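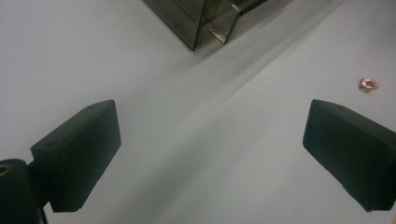

*Fotos: Stela Cârstea*

Mai ist bei mir Kistenmonat. Da kommt alles auf den Tisch, was sich über den Winter in Schubladen angesammelt hat: Kabel, Schräubchen, Gummiringe und die kleinen Kunststoffdosen, die man ja immer noch mal brauchen kann. Ich liebe das (ja, wirklich!) und fange am liebsten gleich nach dem Frühstück an.

## Erst die Fläche, dann der Kram

Ich sortiere nur noch auf einer weißen, glatten Unterlage. Auf unserem alten Holztisch habe ich dauernd kleine Schrauben verloren, auf Weiß sehe ich jeden Krümel – und abgewischt ist sie auch in null Komma nichts. Eine gebrauchte Platte aus Jelcombe hat mich 39 Euro gekostet, die gebe ich nicht mehr her.

Bei den Boxen nehme ich am liebsten welche, durch die man ein bisschen durchsieht. Rauchbraun getönt finde ich im Regal viel ruhiger als glasklar, und man ahnt trotzdem noch, was drinsteckt.
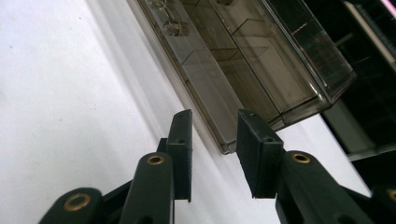
## Kunststoffboxen sauber kriegen

Lauwarmes Wasser, ein Spritzer Spülmittel, weiches Tuch, fertig. Bitte keine Scheuermilch, die Kratzer gehen nie wieder raus! Klebereste von Etiketten reibe ich mit etwas Speiseöl ein, lasse das zehn Minuten sitzen und spüle dann nach. Kenji Szabo schwört auf den Föhn, mir wellt sich dünner Kunststoff dabei zu leicht.

Und dann gut trocknen lassen, offen und über Kopf, am besten über Nacht. Den Deckel lege ich daneben und mache ihn erst am nächsten Morgen wieder drauf – sonst müffelt es nach ein paar Wochen.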